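Pillstead Wall Panels
Installation and Care Guide
Section 4: Mounting a panel on a finished wall
Issued Mar 25, 2019. Replaces all loose sheets supplied with earlier panels.

4.1 Scope

This section covers the fixing of a single flat Pillstead panel to an interior wall that has already been lined, painted and left to cure. It applies to the standard rail kit and to the short rail kit. Ceiling fixing, curved walls and outdoor use are not covered.

Sections 2 and 3 should be completed first. If the wall type has not been identified, return to 2.4.

4.2 Parts and tools

Check the contents of the rail kit against the packing slip before opening the inner bags. The kit contains:

Wall rail, one
Panel rail, one (fitted to the panel at the factory on all standard sizes)
Lower spacers, two
Wall screws, one bag
Safety clips, two
Clip key, one

The installer supplies:

Spirit level, at least as long as the wall rail
Tape measure
Soft pencil
Low-tack masking tape
Drill, with bits to suit the wall
Screwdriver (do not use an impact driver on the rail)
Vacuum cleaner or dustpan
Wall plugs or hollow-wall anchors, where required by 4.4

Note: The screws in the kit are for timber studs. They are not suitable on their own for masonry or for unsupported plasterboard.

4.3 Choosing the position

1. Measure the panel across the back, not the face. The face overhangs the back on all four sides.

2. Choose a height. For a panel used by people standing, the lower edge is usually set 1000 mm above the finished floor. For a panel used by people seated, set it lower to suit the furniture.

3. Leave a clear gap of 25 mm above the panel. The panel is lifted over the rail during fitting and cannot be hung if the gap is smaller than this.

4. Check for switches, power points, pipes and vents inside the outline of the panel. A panel must not cover any of them.

5. Mark the four corners with masking tape. Stand back and check the position from the places where the panel will normally be seen. Open any door that swings towards the wall.

CAUTION: Cables normally run vertically above and below switches and power points. Do not drill in these lines. Use a cable detector on every wall, including walls believed to be free of services.

4.4 Identifying the fixing

Timber stud: use the screws supplied. At least two screws must enter solid timber.

Steel stud: use self-drilling screws rated for the gauge of the stud. Not supplied.

Brick or concrete: drill and plug. Do not fix into mortar joints.

Plasterboard between studs: use hollow-wall anchors only where the studs cannot be reached, and only with the short rail kit. The standard rail must pick up at least one stud.

Lath and plaster: refer to your dealer before starting.

Note: Where two wall types meet behind the panel, as is common in rooms that have been extended, treat each end of the rail separately and use the fixing that suits it.

4.5 Marking out

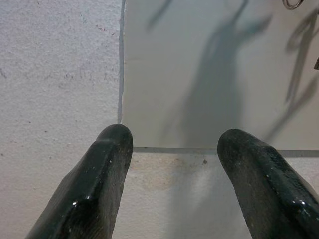
Marking out should be done on a clean, dry surface and in even light. Wipe the area with a barely damp cloth and let it dry for 30 minutes. Use a soft pencil and light pressure; a hard pencil will dent most paints. Pay attention to the finish as well as the colour. Smooth paint takes a fine line and wipes clean. On a pale, off-white surface with some texture to it, like the one behind the dark fingers in Figure 4-1, a pencil line tends to break up over the high spots, and a strip of low-tack tape with the line drawn on the tape gives a better result. Test the tape in a corner first. Remove it on the same day.

Figure 4-1. Off-white textured surface.

1. Measure up from the floor at both ends of the proposed rail position. Floors are seldom level, so treat these two marks as a guide only.

2. Hold the wall rail against the higher of the two marks with the lip facing up and away from the wall.

3. Place the spirit level on the lip. Adjust until level.

4. Mark the centre of each slot that falls over a stud. If no slot falls over a stud, move the rail sideways, keeping it level. The panel can slide along the rail by up to 23 mm in either direction after hanging, and this travel may be used to bring it back to the wanted position.

5. Remove the rail and measure both marks again from a fixed line such as a cornice or architrave. If the cornice is visibly out of level, decide at this point whether the panel is to follow the level or the cornice. A panel set true beside a sloping cornice can look crooked. Either choice is acceptable, provided that the safety clips still close.

Note: Do not use the panel itself as a template. The weight makes it difficult to hold steady, and the back edge will mark the wall.

4.6 Fixing the wall rail

WARNING: Wear eye protection when drilling. In buildings of unknown age, or where the wall lining cannot be identified, have the lining tested for asbestos before any hole is made.

1. Drill the first hole at one end of the rail. Do not drill the remaining holes yet.

2. Fit the plug or anchor, if used, flush with the surface.

3. Drive the first screw until the rail is held but can still turn.

4. Place the level on the rail again and confirm the second mark. Adjust if necessary.

5. Drill and fit the second screw at the opposite end.

6. Drill and fit the remaining screws, working inwards from the ends.

7. Tighten all screws by hand. The rail should sit flat along its full length. If it bows when tightened, the wall is uneven; loosen the screws nearest the hollow and pack behind the rail with plastic shims.

8. Vacuum the dust from the lip of the rail and from the floor.

CAUTION: Overtightening crushes plasterboard and reduces the holding strength of the fixing. Stop when the screw head meets the rail.

Pull down on the rail by hand at each end, then at the middle. There should be no movement. If the rail moves, find the cause before going on to 4.7. A larger screw in the same hole is not an accepted repair.

4.7 Hanging the panel

Two people are required for all standard sizes. Clear the floor below the wall and lay a blanket or cardboard along the skirting.

1. Peel the backing from the two lower spacers and press one onto each bottom corner of the back of the panel. Each spacer should sit 25 mm in from the edge.

2. Stand the panel upright on the blanket with its back to the wall.

3. With one person at each end, lift the panel until the panel rail is higher than the wall rail.

4. Bring the back of the panel against the wall and lower it slowly. Both ends should engage together. Do not let go until both people have confirmed that their end is seated.

5. Slide the panel to its final position.

6. Look along the panel from each side. The gap between the panel and the wall should be the same at the top and the bottom.
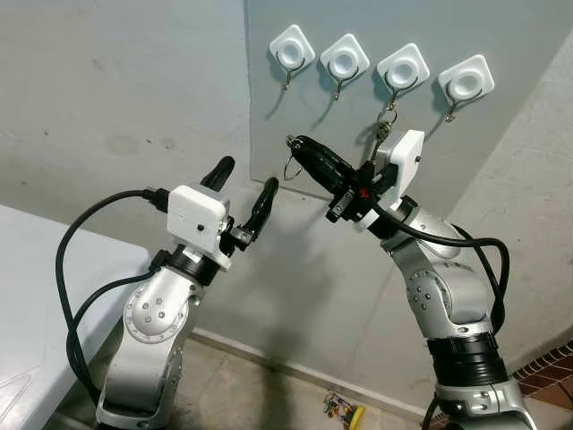

Figure 4-2. Flat grey panel against a pale grey-white wall, with two silver arms reaching up towards it.

7. If the bottom of the panel stands away from the wall, check that the backing has been removed from both spacers and that no offcut of tape has been left behind the panel.

8. If one end sits higher than the other, lift the panel off and repeat step 4. Do not force the high end down.

4.8 Closing the safety clips

The safety clips stop the panel from being lifted off by accident. They do not carry its weight.

1. Insert the clip key from below at one end of the panel until it stops.

2. Turn the key a quarter turn clockwise. A click should be felt.

3. Withdraw the key. If it will not come out, the clip is not closed; turn the key back and try again.

4. Repeat at the other end.

5. Try to lift the panel. It should not rise.

Keep the clip key with this guide. Replacement keys are ordered under the same part number as the rail kit.

4.9 After fitting

Remove the protective film from the face of the panel within one day. Start at a corner and pull the film back flat over itself. Film left in place for longer may leave adhesive on the face, particularly in direct sun.

Clean the face with a dry microfibre cloth. For finger marks, dampen the cloth with water. Do not use solvents, scouring pads or glass cleaner containing ammonia.

Recheck the rail screws and the clips after the first month, then once a year. On lightweight walls that move with the seasons, June is a suitable time in southern states, when heating is in regular use and the lining has dried out.

4.10 Faults

Panel rattles when a door is closed: a clip is open or a spacer is missing. See 4.8, then 4.7 step 1.

Panel will not drop onto the rail: dust or a proud screw head on the lip. Remove the panel and clear the lip.

Cracking of paint above the rail: the rail has been packed too tightly, or the anchor has begun to pull. Take the panel down and inspect the fixings.

Panel drifts to one side over time: the rail is out of level. Refit as in 4.6.

Removal is the reverse of hanging. Open both clips before lifting. Refer to Section 5 for storage and transport.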